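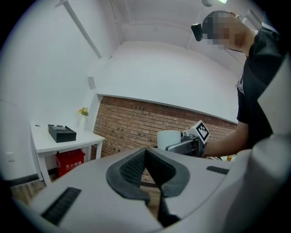 A plain white cup with a rounded rim.

How to Get Tea and Coffee Stains Out of White Cups

By Clémence Delaunay

Every fall I get sent the same video, in which a brown-ringed cup is dipped into a bowl of something fizzy and comes out spotless. It had nearly 2000 comments the last time I looked. I have tried the fizzy bowl. Baking soda and vinegar mostly cancel each other out, and what you are left with is a slightly salty puddle and a cup with a ring in it.

The method I use is duller. It works on glazed ceramic and on most glass. For plastic or enamel, read the note further down first.

What you need

Baking soda
A soft cloth or the soft side of a sponge
Warm water
Dish soap
Powdered oxygen bleach, for bad cases only

Step 1. Wash the cup normally. A lot of what people call staining is a film of old milk and oil from the coffee, and plain dish soap takes it off. If the cup looks fine after this, stop.

Step 2. Shake out the extra water but leave the inside damp. Put in a teaspoon of baking soda and work it into a paste with your finger.

Step 3. Rub in small circles with the cloth, starting at the ring and finishing at the rim. The underside of the rim is where people give up too early. Give it a full minute. You shouldn't have to press hard.

Step 4. Rinse and look at it in daylight. Kitchen bulbs are yellow and will lie to you in either direction.

Step 5. If there is still a shadow, dissolve a little oxygen bleach in warm water, using the amount on the package, and let the cup soak for an hour. Wash it with soap afterward and rinse it twice. Don't mix it with vinegar or any other cleaner.

About the "miracle" erasers

Melamine sponges do remove stains. They are also a very fine abrasive, and I am not convinced that regular use is harmless to a shiny glaze. I used one on a set of Trollby cups for a winter and they now stain faster than they did before. That could be a coincidence. I went back to the cloth anyway.

Plastic and enamel

Go easy. Plastic scratches, and the scratches hold more tea. Skip the rubbing and go straight to a short soak, if the manufacturer says it's okay. Enamel with a chip in it should not sit in anything for long.

When it won't come out

Thin gray lines are usually marks left by spoons, and a brown line that follows a crack is under the glaze. None of the above will shift that. I'd stop drinking from a cracked cup, whatever the video says.

Last updated: October

Comments (3)

pratcombe_pat: Did step 3 on six office mugs. Five came up white. The sixth had the crack thing, so into the trash.

Marnie: My mother used salt. Any reason not to?

Clémence Delaunay: Fine salt will do it, but it's scratchier and I don't see what you gain. Try it on a cup you don't like.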